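Cerkgate Reports Results of Drawer Retrieval Method for Mobile Hospital Robots

NUTPORT, 21 March 2018 - Cerkgate, a robotics research company, today released results for a method that lets a mobile robot pick flat supply packages from the drawers of a medical cart. The method, named Odden, completed 764 of 1,000 test retrievals on the first attempt. A retrieval was scored as complete when the requested item had been lifted clear of the drawer and placed in the tray on top of the cart.

The work addresses a known weakness of multi-fingered hands. Small boxes and tubes can be gripped from two sides. A flat package lying on a smooth drawer floor has almost no side to grip, and a hand that closes on it from above tends to push it away. Earlier Cerkgate software treated every item the same way and planned one closing motion for all of them.

Odden splits the problem into two decisions. The first selects a contact strategy from the measured height of the item. Items above the height limit are grasped directly. For items below it, the thumb is brought to the drawer floor at the near edge of the package, and the curled fingers press down on the far side until the edge lifts. The second decision sets the approach angle of the arm, taking into account the drawer front, the side walls and the underside of any drawer above. 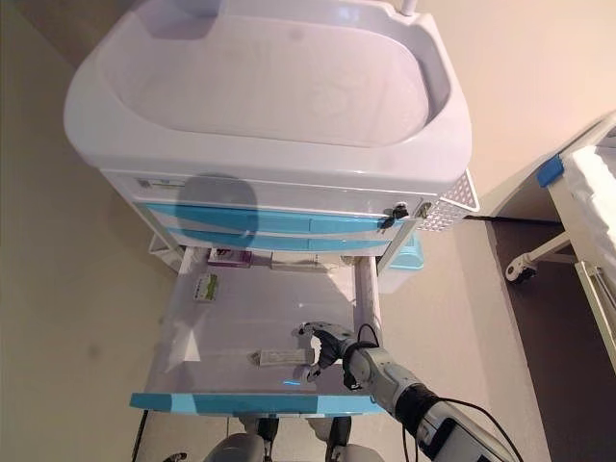
Low drawers limit the approach most. With the cart beside a bed, the arm must come in from one side, and the hand has to be angled down without the wrist touching the drawer front. Odden checks 20 candidate wrist angles for each item and discards those that would bring any arm segment within a fixed distance of the cart or bed. The remaining angles are ranked by the length of the arm path, and the shortest is used.

Tests were run in a mock patient room at the company's Nutport laboratory. Drawers held a mix of boxes, long slender items and flat packages, and the layout was changed after every five retrievals. Drawers were opened before each trial. Opening and closing them is handled by separate software and was not part of the evaluation.

Most failures involved flat packages lying against a drawer wall, where there was no room for the thumb. A smaller group came from glare on glossy drawer floors, which led the height measurement to place the item edge too far forward. In both cases the robot was allowed a second attempt, but second attempts are not included in the reported figure.

"The height measurement decides nearly everything that follows," said Horacio Montecinos, who led the study. "When it is wrong by the thickness of the package, the thumb lands on top of the item and the lift fails. We are now working on the measurement and leaving the grasp planner as it is."

The method has not been tested with patients or staff in the room, and Cerkgate makes no claim about clinical use. A second series, using carts with deeper drawers and soft pouches, is scheduled to begin in June. That series will be run jointly with Aguirre, which supplies the mock ward and will score the trials independently.

A technical report covering the trial protocol, the failure categories and the angle selection procedure is available from Cerkgate on request.

About Cerkgate
Cerkgate develops manipulation software for mobile robots working in indoor settings. The company is based in Nutport.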